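Gruva Teach Station - Setup and Operator Guide
Section 4: Recording a task by remote control

Applies to stations with the Huenchumán leader arm and wrist camera. Revised 7 November 2018.

Read section 3 (homing and emergency stop) before you start. Everything below assumes that the arm is homed, the leader arm is plugged in, and the wrist camera is showing a live picture on the operator screen.

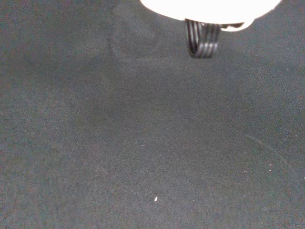
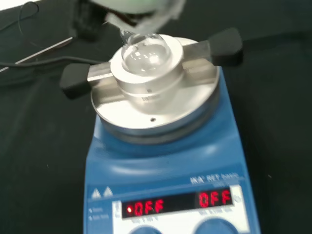

4.1 Preparing the work area

1. Lay the dark work cloth flat and pull it tight toward the corners. A wrinkle can catch a fingertip on a low approach.
2. Place the equipment for the task. For flask tasks, this means the stirrer hotplate with the flask holder fitted and a clean, empty round-bottom flask.
3. Turn both hotplate functions off and check that the display says so. Leave them off for the whole session.
4. Route cables and support rods away from the path the arm will take. If a cable must cross the work area, keep it in the same place for every recording.
5. Set the room lights and leave them alone. Polished metal and glass look very different to the wrist camera when a lamp is moved.

CAUTION: Never record with a heated plate or with liquid in the flask. The arm does not sense temperature, and a dropped flask will break.

NOTE: Lint on the cloth does no harm. Crumbs of glass do. If a flask has broken in the work area, replace the cloth.

4.2 Pairing the leader arm

1. Hold the leader arm in roughly the same pose as the robot arm.
2. Press and hold PAIR until the light stops blinking.
3. Move the leader slowly. The robot follows at reduced speed until the two poses match, then switches to full following.
4. Open and close the trigger twice and watch the gripper. It should follow without sticking.

If the robot does not follow, release the leader and go back to step 1. Do not force the leader past a hard stop - the encoder will lose its zero and you will have to repeat the homing procedure.

4.3 Recording a demonstration

1. Open Lornalitz on the operator computer and choose New Task. Give the task a short name. The name cannot be changed after the first recording.
2. Bring the arm to the start pose, with the gripper open and clear of all equipment.
3. Press the left foot pedal. The record bar turns green.
4. Move above the flask, pause briefly, and come down along the line of the neck.
5. Close the gripper gently. Stop squeezing as soon as the force bar reaches the first mark.
6. Lift straight up until the bowl is clear of the holder, then move to the target position.
7. Lower, release, and back away the same way you came in.
8. Press the left pedal again to stop. Press the right pedal instead if you want to throw the recording away.

Each recording can hold up to 600 seconds. Most flask tasks need far less, and a long recording usually means the operator stopped to think. Discard it and start over.

CAUTION: Keep your free hand out of the work area while the record bar is green. If you need to reach in, stop the recording and release the leader first.

4.4 Good and bad recordings

Keep a recording if the flask was picked up and set down without touching the clamping bar. A small correction on the way down is fine, and a few of these help. Discard anything with a slip, a collision or a long wait.

Shift the start pose a little between recordings. The reference set made by Gerardo Macapagal at our Furumton site has 383 recordings, and the start pose was changed after every 8.

4.5 Ending the session

1. Return the arm to the start pose and open the gripper.
2. Press PAIR once to release the leader. Set it back in its cradle.
3. In Lornalitz, choose Close Task and wait for the file check to finish.
4. Remove the flask by hand and store it.

If the file check reports missing camera data, see section 7.2. Do not delete the task before reading it, as the arm data can often still be used.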